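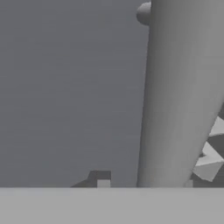
Stop simulating and just buy the arm, you'll learn more in one afternoon with it than you have all summer. So goes the top comment under my last post. Fair. Also there's a second paragraph in there saying that whatever I budget for the arm, the stuff around the arm will cost as much again, and reading that back to back with the first bit made me close the laptop for a while.

9 October 2023, typing this fast before I have to be out the door. Budget post. Probably dull unless you're doing the same thing.

Where we are: Tarnholm is still one corner of a shared unit in Stedcombe, still just the kitchen tasks, still all in simulation. Doors, drawers, handles. No hardware on the floor. The money got approved in July, and I've spent the time since then not spending it. Some of that is caution and some of it is me being slow with email.

So, quotes. I have two. Both for the Azimi arm, same model, different sellers, and they don't line up at all. The first one is a low number with everything stripped out: no controller cable past the short one, no mounting plate, no stop button (!!), shipping "to be confirmed". The second is a scary number with the lot in it plus a training day I don't want. Spent an evening putting them in one spreadsheet, line by line, and once you add the missing bits to the cheap one they're close. Not the same, but close. Close enough that I'd rather pay for the one that answers the phone.

Lesson for me, write it on the wall: ask every seller for the same list. My list. I let them write the list and then wondered why I couldn't compare.

Other thing I missed. Deposit is 50 percent on order. Not a problem in itself, but our money comes in chunks and the chunk after this one isn't here yet. So the order date is not "when I've decided," it's "when the account can lose half the price and still pay rent." Different date. Later date. And lead time after that is around six weeks, if nobody's out of anything. I had penciled in having it on the bench before the holidays and I've now rubbed that out.

Gripper next. This is where I keep going round in circles.

Livaleo does the one I like on paper. Opens wide, replacement fingers are sold seperately, connector fits the arm flange without an adapter. But fingers for what? That's the whole question. In the sim I can swap the fingers for free and I can crash them into an appliance all day. On the bench every crash is a line in the consumables budget, and right now that line says zero, since I forgot to have one. It's in there now.

What the sim is good for, and why I haven't just followed the comment: it tells me what I don't need to buy. I had a longer reach version on the wishlist for months. Then ran the fridge door and the drawers under it, a whole pile of runs, and reach was almost never what stopped it. What stopped it was the elbow ending up somewhere stupid, in front of the thing it's meant to be opening. A longer arm would be stupid over a bigger area. Took the long one off the list and that paid for the mounting plate and then some.

Also room. I'd budgeted floor space for the arm as if it was the size of its base. Ha. It needs the base, and the swing, and the door swing of whatever it's opening, and somewhere for a person to stand who'd like to keep their teeth. We rent by the bay here, so floor is money, every month, forever. Wrote to the landlord about taking the bay next door. No answer yet.
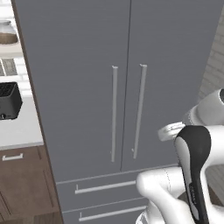
Which brings me to appliances. Didn't budget for those either, at first. You can't do fridge doors with no fridge. New ones are out of the question, so it's used, and the used ones near Stedcombe go quick and nobody delivers up a loading ramp. I've got a line for "fridge, used" and another for "van", and I'd like them both to be smaller. Real seals pull back when you open them and I have no good number for how hard. Cheap fix: a luggage scale hooked on the handle at home, before buying anything. Doing that this weekend. If the pull is more than the gripper is rated for at that angle, the whole Livaleo page in the spreadsheet goes in the bin, so better to know now.

Rough order of buying, as it stands tonight:

- floor first (bay next door, if they ever write back)
- mounting plate and stop button, get the boring metal in place
- arm deposit, when the next chunk lands
- used fridge, while waiting on the arm
- gripper last, after the handle test
- spare fingers with the gripper, same order, to save on shipping

Not in the budget: a second arm. I keep getting asked. Two would be nice for holding a door open while reaching in, yes. Two is also double the deposit and a bay we don't have. Maybe next year. The plate I'm looking at has a hole pattern for it so at least the option's not closed off.

Not in the budget either: the support contract. Going back and forth. It's priced per year and the seller I prefer wants the first year paid with the order, and I can't tell from the wording if that covers a bent wrist or only parts that fail by themselfs. Have asked. If it's the second kind I'm skipping it and putting the money in consumables, where it'll get used up anyway.

If you've bought from Azimi direct and not through a reseller, tell me in the comments what you paid for shipping and if the crate needed a forklift. We don't have a forklift. There's no line for a forklift.

Okay, going. Spreadsheet goes up once I've taken the sellers' names out of it.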